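Setting Rules for Hand-Held Gripper Work: A Conversation with Dilteck's Head of Practice

December 30, 2023

Dilteck adopted its first written rules for recording with hand-held grippers in June. The document is 8 pages long and applies to every operator at the Irkum and Koster sites. The company's head of practice discussed with Plollora what the rules require and where they remain open.

The starting point was consistency. "We had 3,000 recordings and two sites that did not agree on what a finished task was," the head of practice said. Under the rules, a task is finished when both grippers have let go of every object -- and an operator may not restart partway through.

Marker cubes receive a section of their own. Operators check each printed face before a session, and a scratched or peeling face must be replaced within 24 hours. "People wanted to wipe them and carry on. We do not allow that now," the head of practice said.

Household items are permitted on the table, including those that play no part in the task. "A bare table teaches very little. We ask that things be left where a person would leave them." 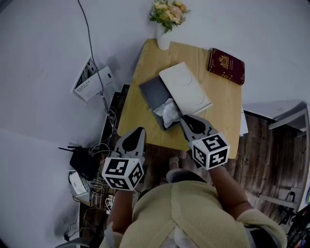 An operator works with two hand-held grippers at a table holding a gray box and a white tray.

Cables on the floor are still under discussion. A draft clause would set a minimum distance between the operator's feet and any cord, but the two sites have proposed different figures. "I would like one number," the head of practice said. Comments from operators will be accepted until the next review.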